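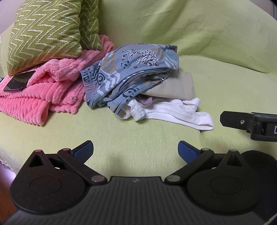

Why do some trails go zigzag up a hill?

Have you ever walked up a really big hill and wondered why the path keeps changing its mind? Left, then right, then left again! When I was eight I was sure the person who made the track at Prundholm had got lost.

Those zigzags are called switchbacks, and I've grown very fond of them.

Think about pushing your bike up a steep driveway. Straight up is hard, isn't it? But if you wander from one side to the other, your legs don't burn so much. You walk further, but each step lifts you only a little bit. A switchback does the same thing on a whole mountain.

The track at Prundholm climbs 244 metres from the creek to the lookout. My friend Leonie Böttcher helps look after it, and she let me tag along one December with a shovel (my arms were sore for days). She showed me what rain does to a path that runs straight downhill. The water picks up speed and carries off the dirt, and after a few storms you've got a ditch full of rocks. On a gentle path the water moves slowly, and it can trickle off the side before it does much harm.

Trail builders help it along. They tip the path a tiny bit towards the downhill side – so tiny you'd hardly notice – and sometimes they set a line of stones across it to steer the water away. Those are called water bars. I used to think they were steps!

Now, the corners. You'll be tempted to cut across them. I know, I've done it, and Leonie gave me a look I still remember. When lots of feet take the shortcut, the little plants get squashed and their roots stop holding the soil. Then the rain finds the bare patch, and the corner above can start to crumble. Fixing one bad corner at Prundholm took almost 50 buckets of dirt, all carried up by hand.

Next time you're on a zigzag track, stop at a bend and look back at the bit you've just walked. You'll be higher than you think. And if you've brought a snack, bends are very good places to eat it – just leave room for other people to get past.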